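Vellham Small Chores, shop-floor part
README, last changed 2019-03-23

What this is

Recordings of short jobs done at a table with two hand-held grippers, one in each hand. We collected them to get a fair answer to a question Juntunen kept asking us: can a machine do the fiddly end of shop work yet, such as sorting, placing and clearing up? So far our answer is no for most of it. Picking up a single part from a known spot is fine. Small parts close together are still hard, and so is anything thin that has to be pushed or lifted from a flat surface.

Contents

160 recordings in 3 folders:
pick/ one part at a time
group/ several small parts on a round disc
tidy/ loose bits moved off the work area

Most recordings run 50 to 55 seconds. Files in group/ made before October use the old naming, with the task at the end. The loader reads both.

Known problems

The grippers hide the parts from the head camera at the moment of contact. Use the wrist views if you have room for them.
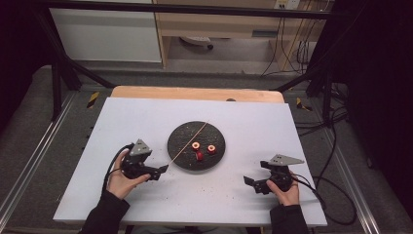
Labels in tidy/ were done by one person and have not been checked. Start and end times may be off by a second or so.

The Boltex baseline was trained on pick/ only. Please don't quote its score for the other folders.

Contact

Aslı Polat for the recordings, Bülent Türkmen for the loader and labels. Requests to use the data at Oltard sites go to Bülent.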